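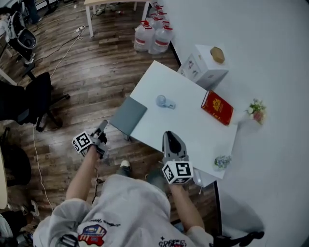 Reading time: 4 minutes

Short Track Setup, Unit 3: Stagger, Cross Weight and Reading the Track
Handout for the evening course. Instructor: Daranee Rojanasak
Revised 2023-02-20

Bring this handout and your notes from Unit 2. We will use the Unit 2 scale sheet again, so if you missed that session, get a copy from another student.

1. Stagger

Stagger is the difference in circumference between the right rear tire and the left rear tire. On an oval where the cars turn left, the right rear travels farther than the left rear on every lap. With a solid rear axle, both wheels turn at the same speed, so a larger right rear helps the car roll through the corner.

Measure circumference with a narrow tape around the center of the tread. Set both tires to race pressure first. A tire that has just been mounted can grow after it is inflated, so measure it again before you bolt it on.

More stagger frees the car in the middle of the corner. Too much makes the car pull left on the straight and can make it loose under power. Less stagger tightens the car. On a tight bullring with short straights you can live with more. On a big half-mile, start lower.

Write the number down every time. Ekkachai Phetsri keeps his in a pocket notebook, one line per session, and he lent us a season of it for the exercise at the end.

2. Cross weight

Cross weight is the right front plus the left rear, divided by the total weight of the car. Multiply by 100 for a percentage.

Example from the board:
Total weight with driver: 2463 pounds
Left rear reading: 460 pounds more than the left front

That second line does not give you the cross weight. Several people tried to use it that way last term. You need all four corner readings, and the only two that go into the top of the fraction are right front and left rear.

As a starting point for the class car we use 49 percent. Higher cross weight generally tightens the car on entry and on throttle. Lower cross weight loosens it. To raise it, turn weight into the left rear or the right front. Either move also raises the other corner of the pair and takes weight off the remaining two. Total weight, left side percentage and rear percentage stay the same.

Before you scale the car:
Level the pads.
Set tire pressures.
Put the driver, or the same weight, in the seat.
Disconnect the sway bar.
Roll the car back and forth and settle it before reading.

If you change stagger, scale the car again. A taller right rear changes the ride height at that corner and moves the cross weight. Students often make one change at the tires, see a different car on the track, and don't know which of the two things they felt.

3. Reading a dirt surface

A dirt track at hot laps and the same track at the feature are two different places. Early on, the surface holds moisture and grip is spread across most of the width. As it dries, the groove turns dark and shiny and a cushion of loose dirt builds up near the wall.

Walk to the fence between heats and look for three things: where the moisture is left, how high the cushion sits, and whether the entry to turn one matches the entry to turn three. They often don't match. At Hutberg the far end gets the evening shade and stays tacky well after the front has gone slick.

On a slick track, drivers usually ask for more side bite. Softer tires may help if your rules allow them, but a soft tire that overheats over a long green run is slower than a harder one that lasts. Said Ghoneim will talk about tire choice in Unit 4, so save those questions for him.

4. Driver feedback

Ask about entry, middle and exit separately. "It's loose" is not enough to work with. A car that is tight in the middle may feel loose off the corner — the driver adds steering, the front finally grips, and the rear steps out. Fix the tight part first.

Make one change at a time in practice. In the feature you only get what you guessed.

5. Exercise for next session

Use the copied notebook pages. Pick two nights from the November races, one on which the car finished better than it started and one on which it went backward. For each, list the stagger, the cross weight and the driver's comments, then write a paragraph on what you would have changed before the feature. Hand it to Usa Thaweesak at the start of class. The exercise is worth 70 points.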